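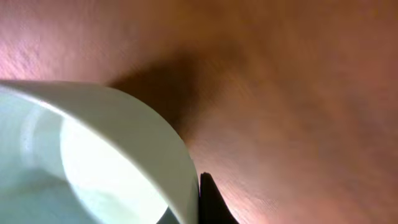
How to run a robot arm demo at your open day

I help out with the arm at the Prasilness workshop, and every April we open the doors and let the neighborhood come in and poke at things. After the last one I got a pile of emails asking how we set up the cup table, so I'm writing it all down in one place.

What you need

One small arm with a two-finger gripper and a wrist camera, a sturdy wooden table, a big screen, and cups. Plain ones with a thick rim are the easiest to grip. Buy 7 even if you plan to use three, you'll thank me later! We run the arm with Bruserska, but any control software that lets you save positions will do.

The night before

Clamp the arm down. Then wiggle the table. If it rocks, fix that first, or every position you save will be off by morning (ask me about our first year).

Put a cup down and mark its spot with two little pencil ticks. Drive the gripper over it slowly, tip it until the fingers point down at the rim, and stop just above. Save that as "above". Lower it so one finger goes inside the cup and the other stays outside, and save that as "grip". Close until the cup doesn't slide when you nudge it, then back off a hair. On our arm the right closing value is 818, yours will be something else, so write it on tape and stick it to the base.

Check your lights while you're there. A white cup under a strong lamp gets a bright patch inside that can swallow the rim on camera. I move the lamp back until I can follow the whole edge on the screen.

On the day

Turn the wrist camera view toward the crowd. People love it — the cup looks enormous up close and the kids start yelling directions right away. Let them! I do one slow run while I talk, then hand over the controller with the speed way down.

Keep turns to 3 minutes. Mark a line on the floor and keep everyone behind it while the arm is moving, and have one grown-up by the stop button who does nothing else. Not the person talking, you will forget.

If the cup gets bumped, open the gripper, go back to "above", and put the cup on its ticks again. Don't try to chase it around the table with people watching. I've done it and it's a long, quiet few minutes.

Packing up

Send the arm to its rest position before you cut the power, or it'll flop. Ours goes back to the Villa room, cups in the drawer below the controller.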